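Why Do We Sweep Before We Wipe?

Dirt on a table or a floor comes in two kinds. Some of it is loose, like crumbs, sand, and bits of paper. Some of it is stuck, like jam or dried paint. Loose dirt can be picked up dry. Stuck dirt needs water, and often soap.

If you wipe a crumby table with a wet cloth, the crumbs soak up water and turn to paste. The paste smears, and now you have more stuck dirt than you started with. So the loose dirt goes first.

How a brush works

A brush is a handle with many bristles. Each bristle is thin and can bend. When you push the brush along, the bristles press down and then spring forward, and they flick the dirt ahead of them. Stiff bristles are good for scrubbing. Soft bristles are better for fine dust, which stiff ones tend to throw into the air.

How a dustpan works

A dustpan is a small ramp with walls. The front edge is thin and flat so it can lie close to the floor. If there is a gap under the edge, dirt slides underneath. You have probably seen the thin line of dust that gets left behind. Move the pan back a little and sweep again until the line is gone.

Try it

Sprinkle a spoonful of dry rice on a table. Sweep it into the pan with long, fast strokes. Then do it again with short, slow ones. Which way leaves more rice behind?

Two tools, two jobs

Sweeping up takes one tool that moves and one that stays put. The brush does the moving, and the pan waits with its edge pressed down. They don't have to be a matching set, either. A pink scrubbing brush can work with a pink dustpan even though it was made for scrubbing, and a small bin close by, like the mint-green one, saves a walk across the room with a full pan. Keep the pan level as you carry it, then tip it low inside the bin so the dust doesn't puff out.

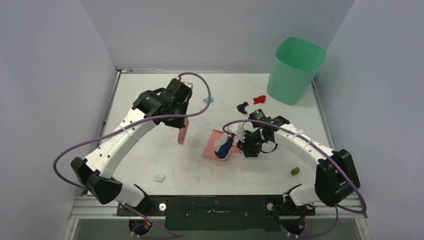 Related
Where Does Dust Come From?
What Soap Does to Grease
Why Sponges Have Holes
How a Vacuum Cleaner Pulls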